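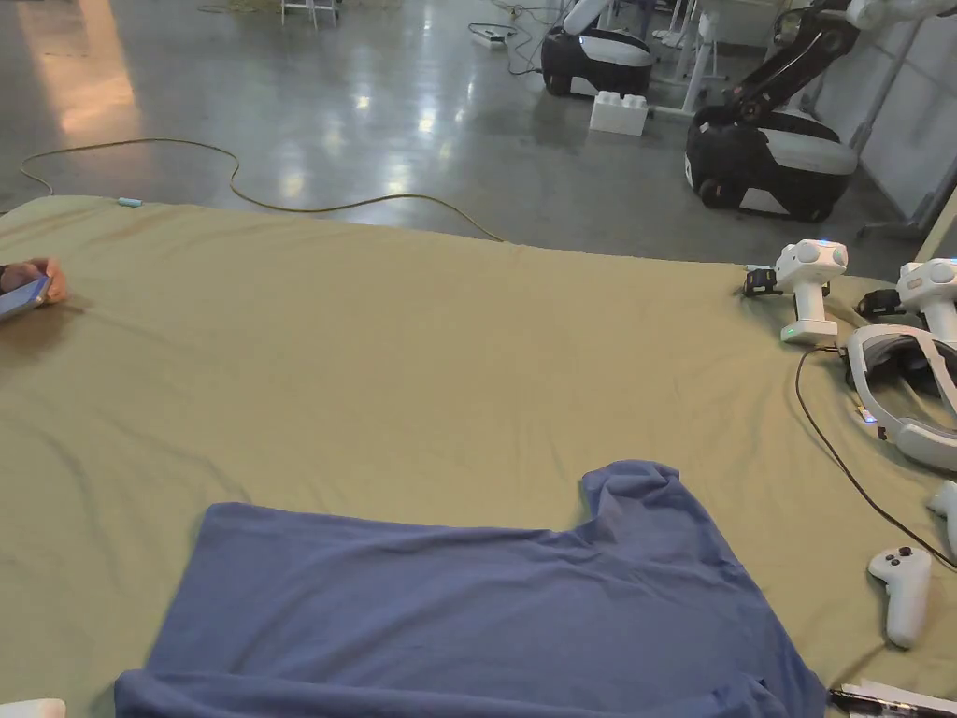

Ticket 413: Build of Cillov client library fails on 64-bit Windows

Status: Resolved
Opened: May 17, 2022
Reported by: Stanisława Walczak, Plomden
Component: Cillov C library, sample programs

Reported problem

The customer is moving its call logging program from a 32-bit to a 64-bit build. The library compiles, but the linker stops with 9 unresolved symbols, all of them socket functions. The 32-bit build of the same source links without error. The customer asked whether 64-bit Windows is supported.

First response

64-bit Windows is supported. The customer was asked to send the full linker output and the project file, and to confirm that no files from an older release remained in the library folder.

Findings

The project file lists ws2_32.lib under the 32-bit settings only. When the 64-bit configuration was added, it was created empty and not copied from the existing one, so the entry was lost. The customer added the library under Linker, Input, for both Debug and Release. The link step then finished.

Second problem

The rebuilt program started but closed its connection to the Grasham test server after 200 messages. 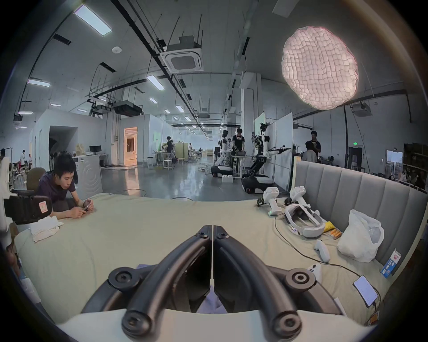

The count was the same on every run, which pointed to a fixed limit and away from a network fault. Support reviewed the customer's source and found that socket handles were stored in a variable of type int. This was corrected to SOCKET, but the connection still closed. The limit was then traced to a setting in the server's own configuration file – max_messages – which had been left at 200 after an earlier trial. Setting it to 0 removes the limit.

Confirmation

The customer repeated the test 100 times with the corrected build and reported no early disconnects. The Inthanon server, which uses the default configuration, was not affected.

Follow-up

The sample project will include a 64-bit configuration in the September release. Until then, customers should copy the 32-bit settings when adding a new platform – the option is in Configuration Manager, under "Copy settings from."

Ticket closed with the customer's agreement.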